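Clearing the table, 8/4/25

I have been trying to eat fewer snacks at my desk since January, and the plan has gone about as well as you would expect. What has changed is where I eat them. Everything now happens at the big table, the dark brown one I bought when the Konville furniture store closed down. It cost less than the delivery did.

The table is glossy, and I have mixed feelings about that. It wipes clean in two minutes, but every crumb and every fingerprint shows. Igor Čierny, who helped me carry it up the stairs, told me I would be polishing it for the rest of my life. I bought a bottle of the Ernent spray and used it 19 times before I quit keeping track. Now I use a damp cloth and then a dry one, and I can't tell the difference.

The real problem is bags. I can finish a snack and then leave the bag sitting there for the whole evening. My rule this summer is that a bag goes in the trash before I stand up, and I follow it on most weekdays. Weekends are worse. I also tried flattening them and folding them into little squares, which my aunt does, but the stiff ones spring back open.
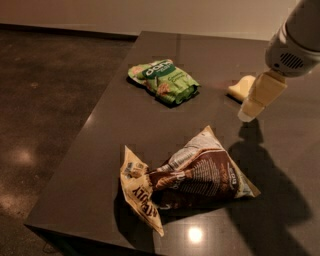 I like the green bags better as far as cleanup goes, because they lie flat and I can pick them up with one hand. The chocolate kind always ends up in some pinched shape that takes up twice the room in the trash can — and there is usually something left in the bottom corner that falls out on the way over.

Next thing is a small can with a lid that can stay by the table. I measured the gap next to the bookcase and there are 8 inches to work with, so it will have to be a narrow one. I'm going to look on Saturday, after I return the lamp.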